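Home Notes Projects Archive About

Looking after the hand-held grippers, July 2026

The pair we use at the Skovance bench had been drifting out of agreement with each other since April, and I finally took the time to go through them properly.
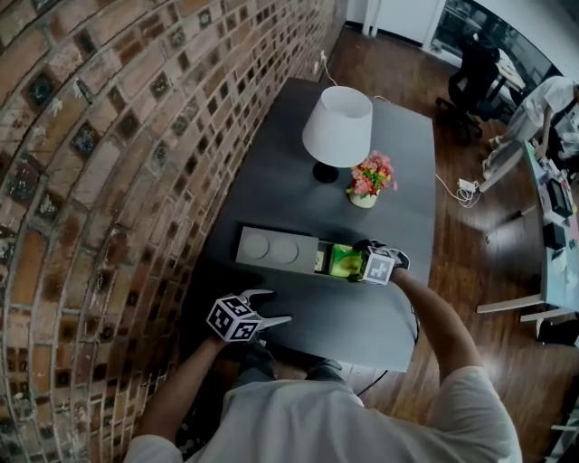

The symptom was a small, steady offset. With both grippers held still, the tracked distance between the jaw tips came out 7 mm longer than the ruler said. Slow moves and fast moves gave the same error, which ruled out timing. It had to be geometry, so I started with the marker cubes.

Each cube sits on a short post with a clamp screw. On the left unit the screw had backed out far enough that the cube could be turned by hand. I cleaned the post with alcohol, put the cube back against its stop and tightened the screw with a drop of removable thread locker. The right one was tight, but I redid it anyway so that both have the same history.

Next, the faces. The printed patterns are on matte vinyl, and a lifted corner is enough to upset the pose estimate when that face is seen at a shallow angle. Two faces had lifted. I peeled them, scraped off the old glue and applied new prints with the edges pressed down hard. Do not wipe these with solvent afterward. The ink smears.

The jaws took longer. Velimir Stan had reported that the right pair was slow to open. I found packing lint in the slide, brushed it out and left the slide dry. Oil only collects more lint. Then I reset the closed position: jaws together, no squeeze, store the zero. Repeat with the other hand.

After that I reran the calibration. Fix the gripper in the stand, collect poses from all sides, solve for the cube-to-tip offset, and save it under the unit's own serial number. The old file had both units sharing one offset, a leftover from the Thakur setup that I should have caught.

The error is now under 2 mm across the table, a little worse at the far edge. Aba Odoi wants to try a larger pattern there. I would like to check the clamp screws again after more than 2 weeks of use before changing anything else.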